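整理线缆这件事拖到了新年

01/02/2025

十月的时候我在这里写过,打算把所有的线清一遍。当时有读者留言说自己家里也有一抽屉,问我理完以后能不能写写怎么分的。那之后我一直没动手,元旦这两天才开始。

先说一下要理的是什么。我的线分在三个地方:柜子最下层的抽屉,门后面挂着的布袋,还有一个从Bristau搬家时就没有打开过的纸箱。抽屉里的是平时会用的,布袋里的是以为会用的,纸箱里的我已经不记得了。搬家的时候时间紧,凡是带插头的东西都扔进了那个箱子,上面用马克笔写了“电”。

理线需要一块大的平面。以前我在地板上弄过,跪一会儿膝盖就疼,而且地板颜色深,黑线放上去看不清。这回用的是那张白桌子。黑色的细线在白桌面上很清楚,哪里打了弯,插头在哪一头,站着就能看见。

第一步是把线从团里拆出来。我的做法是先找插头,捏住插头以后顺着往回走,碰到有圈的地方就把圈放大,让插头从圈里穿过去。千万别拉。拉紧了的结要用指甲一点点挑,很费时间,细线的外皮也容易伤。拆开以后随便放在桌上,弯着就弯着,先不用管它直不直。 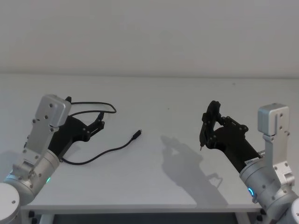 白桌面上的一根细黑线,插头很小,前端有一截短短的金属头。

这类细线最麻烦。粗的电源线有分量,放哪儿就是哪儿,细线会自己弹回原来的形状。卷过很久的线尤其如此,摊开以后还是一个弯接着一个弯。我试过用手捋,捋几遍会好一点,放一晚上又回去了。后来看到有人说可以用吹风机的低温档吹一下再捋,我没有试,怕把外皮吹软。

拆完一根就要决定它的去处。我定的规矩很简单:知道它接什么的,留;不知道接什么,但是接口常见的,留一根;不知道接什么,接口也认不出来的,放进待定的盒子。待定的盒子到今年十月如果还没有打开过,就整盒送去回收。

这个规矩是Leonie Steinbach教我的。她在Bostbridge的一家旧货店做过几年,店里收进来的小电器有一大半缺线,她就在柜台后面攒了一整面墙的线,按插头的样子挂着。我问她怎么记得住,她说不用记,客人把机器拿来,对着孔比一下就行。她还说大部分人留线的时候看的是线,应该看的是插头。插头的外径、内径、长短,差一点都不行,有的插得进去,但是松,一碰就断电。

我听了以后把家里的小圆头插头都拿出来比过,肉眼看一样的几个,并排放着才看出粗细有差别。如果你也有一堆这样的线,建议买一把便宜的塑料卡尺,量完直接写在标签上。电压也要写。只看插头能不能插进去就通电,我以前这样弄坏过一个台灯的控制器,修的钱够买新的了。

标签我试过几种。最早用的是纸胶带,对折粘在线上,剪成小旗子的样子,圆珠笔写字。优点是便宜,缺点是半年以后胶会渗出来,两根线的旗子粘在一起,撕开的时候字也没了。后来换成Kolář的布面标签,一卷五米,贴上去以后不容易卷边,写字要用油性笔。价钱比纸胶带贵不少,但是线不用每年重新标,我觉得可以接受。

标签贴的位置也有讲究。贴得离插头太近,插到设备后面的时候会碍事;太远了又找不到。我现在都贴在离插头一个手掌的地方,两头各贴一张。两头都贴看起来多余,可是真到了要趴在桌子底下找线的时候,只有一头有字是没有用的,因为你手里拿着的永远是另外那头。

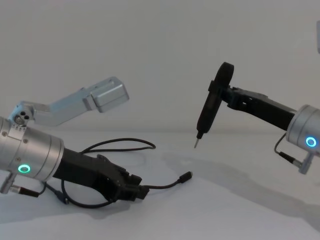
再说怎么卷。网上教的方法很多,我用下来觉得按线的长短和粗细分开处理就够了。

一米以内的短线不用卷,对折一次,再对折一次,拿魔术贴扎在中间。短线硬要卷成圈,圈太小,线在里面是绷着的,打开以后全是弯。

长的线我用一正一反的办法。第一圈正常绕,第二圈手腕往里翻一下再绕,这样交替。绕出来的圈是平的,不会拧成麻花,放的时候抓住一头往外抖就能散开。开始几次会绕错,绕错了就会在抖开的时候得到一串结,多练几根就好了。我是拿一根坏掉的延长线练的。

绕在手肘和虎口之间的那种方法,我父亲一直用,他绕晾衣绳、绕水管、绕电线都是这样。快是很快,就是线会拧,时间长了靠近插头的那一段会先坏。我现在回家看到他这样绕还是会说两句,他说他那根线用得比我年纪都大。

扎线的东西,我只推荐魔术贴。橡皮筋会老化,夏天过后粘在外皮上,抠不干净。塑料扎带扎得牢,但是每次都要剪,剪的时候还有可能剪到线。面包袋上那种铁丝小条可以用在很轻的线上,注意别拧太紧。魔术贴我买的是整卷自己剪的,六十条装的那种成品更方便,只是长度固定,扎细线的时候会多出来一大截。

插头怎么收,我改过几次做法。以前是把插头塞在圈中间,看着整齐,可是插头根部会被折成直角。线坏掉多半就坏在那里,里面的铜丝断了,外面看不出来,用的时候要歪着一个角度才通电。现在我把插头留在圈外面,让它顺着线的方向伸出来一点。抽屉里会乱一点,拿的时候倒是方便,看一眼插头就知道是哪根。
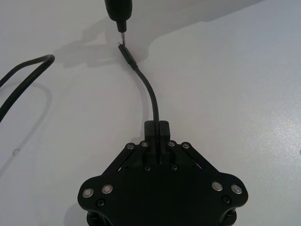

黑色的长条形插头,斜斜地朝着左上方,后面的线略微带一点弯。

检查线的好坏,我按下面的顺序来。先看外皮,从一头看到另一头,有裂口的、露出里层的,直接放到回收那边,不要用绝缘胶带缠一下继续用。再摸,用两根手指夹着线慢慢滑过去,有鼓包或者突然变软的地方要记下来。然后看插头,金属部分发黑发绿的用棉签蘸一点酒精擦,擦不掉的也不留。最后才是插上去试。试的时候轻轻晃一晃插头根部,灯如果跟着闪,这根线就不要了。

音频线试起来麻烦一点,要接上东西听。我用的是那台旧的Clallent小收音机,它背后有一个耳机孔,接好以后转一转插头,有沙沙声的就是接触不好。收音机是在一次院子里的旧货摊买的,喇叭一般,孔倒是很紧。

箱子里翻出来的东西比我想的杂。有两根是已经没有的打印机的电源线,一根是电话线,还有一个充电头,上面的字磨得看不清了。还有一张购物小票,金额588,背面是我写的搬家公司的电话。小票上的商品名只剩下前面几个字母,我怎么也想不起来那天买了什么。花了这么多钱的东西应该不会忘才对。小票我先夹在书里了,也许哪天会想起来。

电话线我犹豫了一下。家里早就不装座机,可是Leonie说偶尔有人找,尤其是找长的。所以我单独放在一个信封里,下次去见她的时候带过去。

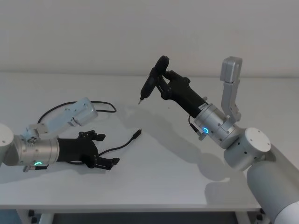

收纳的部分我没有花钱。抽屉里原来有几个装茶叶的扁盒子,盖子去掉,底下刚好能放平。一个放充电的,一个放音频的,一个放小圆头电源线。网线太粗,挂在门后。布袋洗了,以后不再装线,用来买菜。

有人喜欢用带格子的鞋柜挂袋来放线,一格一根,透明的,一眼能看到。我觉得如果线多而且经常换着用,这个办法很好。我家门后已经挂了外套,再挂一层门就关不严了。也有人用卷筒纸的纸芯,把线塞在里面竖着排。我试过一阵子,纸芯会散,细线也会从里面滑出来,后来就不弄了。

还有几个零碎的问题,上次留言里有人问到,一起答了。

旧线该怎么扔。我们这边的垃圾站有一个专门收小电器的铁笼子,线可以直接放进去,不用剪断。有的地方要求和家电一起送,最好先打电话问一下。不要放进普通的塑料回收里。

要不要把每根线拍照登记。我没有做。我认识的人里有做成表格的,编号和标签对应,查起来确实快,但是线借出去以后表格没有更新,过一阵就对不上了。标签上写清楚已经够用。

白色的线发黄了怎么办。牙膏、小苏打、橡皮我都试过,橡皮最好,牙膏会留在接缝里。发黄不影响用,黄到发脆就该换了。

多久理一次。我以前的答案是每年一次,实际做到的是三年一次。今年想换个办法,每买进一件新电器,当天就把它的线贴好标签,说明书里的电压电流抄在标签背面。多余的线当天就处理,不进抽屉。

待定的盒子现在放在柜子顶上,里面比我预想的满。有一根线的插头是扁的,一面平一面有点弧度,两个角上各有一个小缺口,我翻遍了家里的东西都没有对得上的孔。下次去Bostbridge我也带上,让Leonie看看。如果有人知道这种插头是配什么的,麻烦在下面留个言。

我手边还剩半卷标签,明天接着弄厨房那边的插线板。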